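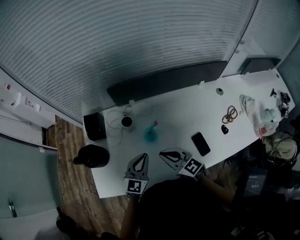
A customer in Nindisero wrote to say that the felt was warmer than she had expected, that it had stopped her cuffs going grey, and that she would have liked it in a longer size two years ago. The longer size is now in stock.

Mallen Desk Mat, long version
Wool felt, natural cork backing
Sold and cut by Bralulano
Page last updated 2018-04-03

The Mallen is a flat mat that covers the front part of a desk, where your forearms rest when you write, type or sort papers. It has no raised edge, no pockets and no stitching on the top face. The felt comes from the Pawlak mill and is bonded to a thin sheet of cork, which keeps the mat from sliding when you lean on it.

Until March we only sold the Mallen in a short size, meant for one keyboard and a notebook. Many people were putting two of them end to end and finding that a pen went through the paper where they met. The long version is a single piece with no join.

Specification

Length: 2000 mm, can be cut shorter to order
Depth: 38 cm
Top face: wool felt, undyed or dyed
Backing: natural cork
Corners: square or rounded, please choose when ordering
Colours: 13, listed below
Supplied: rolled in a cardboard tube

Colours

Undyed grey, oatmeal, chalk, slate, black, moss, bottle green, navy, pale blue, rust, mustard, plum and brown. The undyed grey varies from one roll to the next. If you are ordering more than one mat in this colour for the same room, put them on a single order and we will cut them from the same roll. We can't match a mat you already own.

Chalk shows ink and coffee sooner than the others. We still sell a lot of it.

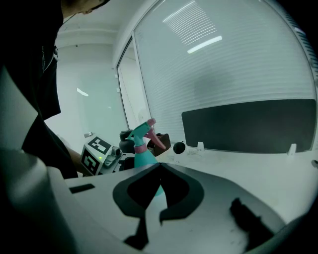
Most of the questions we get about the Mallen are to do with temperature and glare. Desk tops sold over the past few years have tended to be pale, smooth and hard, and they can feel cold under the skin first thing in the morning. Felt takes that edge off straight away. It also has a dull surface, so a lamp set low over the desk doesn't shine back at you in the way it can from a glossy top. A white desk with someone in a black shirt reaching a bare forearm in towards the middle is the sort of set-up we have in mind: the mat goes under the arm, at the front, and the rest of the desk is left clear. People who work in long sleeves notice the cold less but tend to get more wear at the elbow and cuff, and felt is kinder to cloth than a sharp front edge. Slate and undyed grey are the two colours we would suggest for a white top.

Fitting

Unroll the mat cork side down and leave it flat overnight. The ends will lift a little at first. Put a few books on them if it bothers you. In a cold room it may take longer, and cork should not be bent backwards to hurry it along.

Set the mat back 15 mm from the front edge of the desk. If it hangs over, the felt will crease along the line where your wrists press on it, and the crease will not come out. On a desk with a rounded front, measure from where the flat part begins.

The mat doesn't need glue or tape. On oiled or waxed wood, let the finish dry fully before you lay the mat, and lift it now and then during the first few weeks. Cork can leave a faint mark on fresh oil.

Cutting it yourself

The mat can be shortened at home with a sharp knife and a metal rule. Cut from the cork side. Scissors will do it, but they leave a stepped edge – fine against a wall, less good where you can see it. We will cut the length for you at no charge if you give us the measurement in millimetres when you order. Cut mats can't be returned unless there is a fault in the felt or the bonding.

Round holes for cables are not something we offer.

Care

Brush along the length of the mat with a clothes brush. Crumbs come out more easily if you turn the mat over and tap the back. For spills, press a dry cloth on to the felt and keep pressing; don't rub. Once the wet has gone, use cool water with a drop of wool wash and dab from the outside of the mark inwards.

Don't put the mat in a washing machine. The cork will come away.

New felt sheds for the first few weeks. Small balls of fibre may form where your forearms rest, and these can be picked off or shaved with a jumper comb. Moths will eat wool felt if it is stored in the dark, so if you take the mat off the desk for a while, brush it well and keep it in the closed tube.

Using a mouse

An ordinary optical mouse works on all the colours. A ball mouse does not – the fibre gets into it. If you draw with a tablet, put the tablet on the mat, as felt under a single sheet of thin paper is too soft for fine lines. For handwriting on loose sheets, slip a piece of card underneath.

Ordering and delivery

The long Mallen costs £38 in any colour, including cutting. Square corners are sent unless you ask for rounded. The tube is too long for a letterbox or a parcel locker, so please give an address where someone can take it in. Uncut mats can be sent back unused in their tube within 15 days of arrival.

The short Mallen is still available in undyed grey, slate and navy. The other short colours will not be made again once present stock has gone.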